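Print this article | E-mail this article

Clorkemari Rules

The Clorkemari Rules are a set of voluntary guidelines for testing robot arms on household objects such as kitchen appliances, dishes and containers. They take their name from Clorkemari, the consulting firm that drafted them, and are used mainly by small research labs and by companies that want to say something in public about how well a robot handles ordinary things. The rules have no legal force and are not recognized as a safety standard. Compliance is declared by the user, and the firm does not check the declarations it receives.

Background

Before the rules appeared, labs testing household tasks tended to report a single success rate, often with little said about how the trials had been set up. A robot described as able to load a toaster might have been tried with one toaster, in one spot, under one set of lights. Kieran Cropper, who led the drafting at Clorkemari, argued that such figures could not be compared with one another and should not be printed side by side. The criticism was widely accepted. The remedy he proposed has had a cooler reception.

The first draft ran to 56 clauses. After a round of comments from users, most of them asking for fewer forms, it was reduced to seven sections. Several clauses on the wear of gripper fingers were dropped at this stage and have not returned.

Content

The sections cover the work surface, the choice of objects, placement, the gripper, cameras, the counting of trials, and reporting.

The work surface must be plain and of a single color, and it must be photographed before testing begins. Objects must be everyday items of the kind sold for home use, unmodified, with no added markers or handles. They are to be set apart from one another so that the fingers can open fully between them. The rules give no minimum distance, an omission that has been pointed out to the authors more than once.

The section on cameras asks for at least one view from the wrist or gripper, with both fingers in sight when the gripper is open. The stated purpose is to let a reader judge the approach to an object as well as the final grasp. Users are told to keep the camera's position fixed for a full series and to report any change.

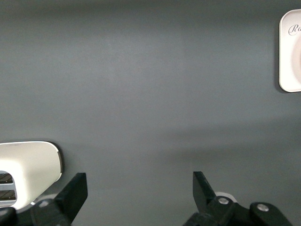
Wrist view with the gripper open over a gray surface, a white toaster at lower left and a white plate at upper right.

A wrist view has plain limits as evidence. Large objects are often only partly visible, and the fingers hide whatever is directly behind them. A still from such a camera shows where the gripper was at one moment and says nothing about whether the grasp that followed was any good. The rules accept stills as supporting material all the same, and require full video only on request. They do not say who may make the request.

Trials are counted in blocks of 100. Every attempt in a block must be reported, including those stopped by the operator, and a block may not be restarted once begun. This is the clause most often praised, and also the hardest to enforce. A lab that abandons a poor block and starts another leaves no trace of it unless someone in the lab chooses to mention it.

Adoption

Clorkemari states that it has received 226 declarations of compliance. The figure counts declarations, and a lab that files one for each robot is counted each time. The firm has not released a list of the organizations involved.

Wieser, a maker of gripper parts, refers to the rules in its product sheets. The wording there says that its fingers are "suited to" testing under the rules, a claim that carries little weight, as the gripper section excludes almost nothing. Users need only state the finger type, the opening width and the force limit.

The Endside test group followed the rules for one series of kitchen tasks and then stopped. Its published note said that the paperwork took longer than the trials and that two of its own operators had read the placement section in opposite ways.

Criticism

The most detailed criticism has come from Mounir Tawfik, a test engineer, who reviewed the rules in a paper circulated in October. Tawfik accepted the case for plain surfaces in early testing but objected to making them a requirement. Kitchen counters hold crumbs, cords, mail and wet glasses, he wrote, and a robot that does well on a bare gray table has been shown to do well on a bare gray table. He also noted that pale, glossy objects throw soft shadows on such a surface, which may help or hurt a vision system, and that the rules ask for no record of lighting.

A second line of criticism concerns independence. Clorkemari sells advice on how to meet the rules it wrote. The firm has said that its advisers and its drafting staff work separately. It has given no further account of the arrangement.

Supporters reply that loose rules are better than none, and that reports made under them do tend to include failed attempts. No study has compared reports made before and after adoption, so the second point rests on impression.

Relation to safety standards

The rules deal with the quality of test reports. They contain no limits on speed near people, no requirements for emergency stops and no guidance on fencing. A declaration of compliance should not be read as a statement that a robot is safe to use in a home, although at least one sales brochure, issued by Cindetti and later withdrawn, came close to saying so.

Last revised 2019-12-07

Related articles
Gripper (robotics)
Household robot testing
Self-declared compliance
Trial counting and stopped trials
Wrist-mounted camera

Print this article | E-mail this article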